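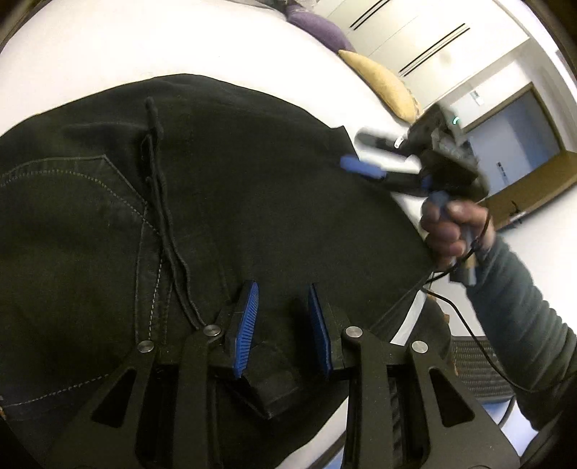 Two hand-held grippers and one dark garment with a drawstring: laundry, the chore that will not go away.

Every August I promise my family that this will be the last year I fold a shirt by hand, and every August I end up on the living room floor with a mountain of clean clothes and a podcast. So I spent a week asking the people who build home robots how much longer I have to wait, and the answers were kinder than I expected, if not much faster.

At Semon, a small company in Broltby, the folding team has worked through 355 garments. Towels went well early on (towels always do!). Anything with a hood, a pocket or a drawstring is another story, and one engineer told me she has started buying her own clothes without strings, out of sheer weariness. Cloth slides, bunches up and hides its own corners, and a cord will wander wherever it likes.

Plasier, across town, has its arms down to 2 minutes for a plain T-shirt — I can do five in that time, grumbling included. Their sweatpants take 16 minutes on a good day, and the good days are still rare enough that somebody writes them up on the whiteboard. I asked when I could have one at home. Ask again next year, they said, and sent me off with a very neatly folded towel.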